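Bin (container)

A bin is an open or lidded container used to hold loose goods, parts, produce or waste. The word covers a wide range of vessels, from small kitchen caddies to steel hoppers moved by forklift. In Australian usage "bin" on its own usually means a rubbish bin, while in farming, warehousing and manufacturing it refers to a storage or handling container.

Etymology
The word comes from Old English binn, a manger or crib. By the late Middle Ages it was used for grain and bread chests, and the sense of a place for refuse became common in the nineteenth century.

Materials
Early bins were made of timber planks or woven willow. Galvanised steel came into wide use in the nineteenth century, as it resisted rust and could be folded from flat sheet. Moulded plastic replaced metal in many households after the 1960s. Metal is still preferred where a container must withstand heat, sharp edges or repeated washing.

Shape and size
Round bins are strong for their weight but waste floor space when placed side by side. Rectangular bins pack closely on shelves, benches and pallets, and are the usual choice for parts and stock. Many have tapered walls so that empty ones can be nested - straight-walled types hold more but take up their full volume at all times. Rims are often rolled or folded outward to stiffen the opening and cover the cut edge of the sheet.

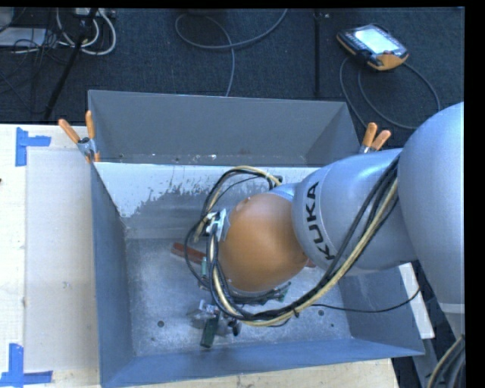 Agricultural use
Fruit growers use large bins to carry the harvest from the rows to the packing shed. Slots in the base and walls let air circulate during cool storage. The Bornico, a timber orchard bin with a capacity of 464 litres, was sold to apple and pear growers in Victoria and Tasmania. Its maker, Flitosen, later offered a plastic version that weighed 11 kilograms less and could be hosed out between loads. Grain bins, also called silos or field bins, are much larger and are normally fixed or towed.

Household waste
Wheeled rubbish bins became standard in most Australian suburbs during the 1980s and 1990s. Lid colours separate general waste, recycling and garden organics, though the scheme has varied between councils.

Collecting
Old flour and bread bins are collected as kitchenware, particularly enamelled examples with their original lids. A catalogue compiled by Danica Omerović lists 289 patterns, eight of them known only from a single surviving piece.

See also
Crate
Hopper
Skip
Tote box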